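Project report: getting the fruit sorting policy to stop squeezing

My part of the Doucette project was the software between the demonstrations and the policy, so that's what I'm going to write about. The hardware section is in the group report and I won't repeat it. Short version of the task: pick up one piece of fruit from a pile, move it over, let go. I picked fruit because it's round and slippery and I figured it would break my code fast. It did!

I started with Brendik, the little logging tool I wrote last April for a different class. It takes the video from the hand-held gripper, the pose estimate and the finger opening and puts them all on one clock. At least that was the idea. In my first version the finger opening was stamped when it got written to disk, and the video was stamped when it was captured, so the two were 370 milliseconds apart. I trained on that for way too long before I noticed. The policy would close its fingers late, every single time, and I kept blaming the network (sorry, network).

The fix was boring. I moved the stamping up to where each message comes in, then resampled everything to the video. I also added a plot that shows the opening curve under the video, so you can scrub through and check that the fingers stop closing when they touch the fruit. I should have written that plot on day one.
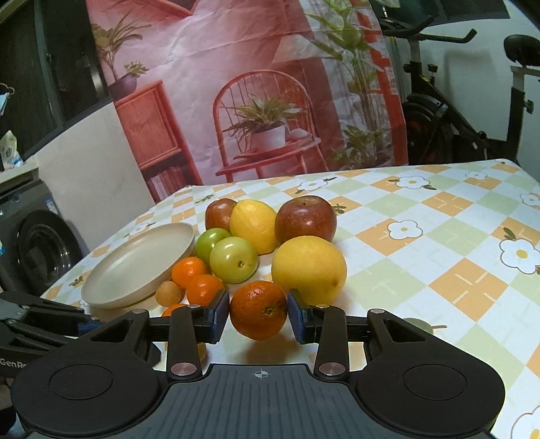 The next headache was how to define a grasp. My first rule was just "opening below a threshold," and with different sizes of fruit that falls apart right away, because a grip on something big looks the same as fingers hovering half closed over something small. So I switched to looking at the speed of the opening. If it was closing and then goes flat for 9 frames, I call it a grasp. This still gets fooled when the person pauses halfway, and I ended up fixing those labels by hand, which was not my favorite evening.

For training I cut the demos into 2,000 short clips and used a small diffusion policy with 4 steps at inference. I tried more steps and it was smoother but too slow for the laptop. We compared it with Gostard, the scripted baseline that finds a round blob and goes for its center. Gostard is better than I expected on a piece sitting by itself! In a pile it gets confused — two fruits of nearly the same color touching each other turn into one long blob, and it aims right between them. The learned policy mostly picks one and commits to it.

What still doesn't work is the squeezing. I predict the finger opening directly, so a small error on a firm fruit means a hard pinch. I tried clipping the command once the opening goes flat, and that helped in replay, but I ran out of time to test it properly on the arm. If somebody picks this up next term, start there, and please run the clock check in Brendik before you train anything. The configs are in the Sinbridge folder along with my plotting script.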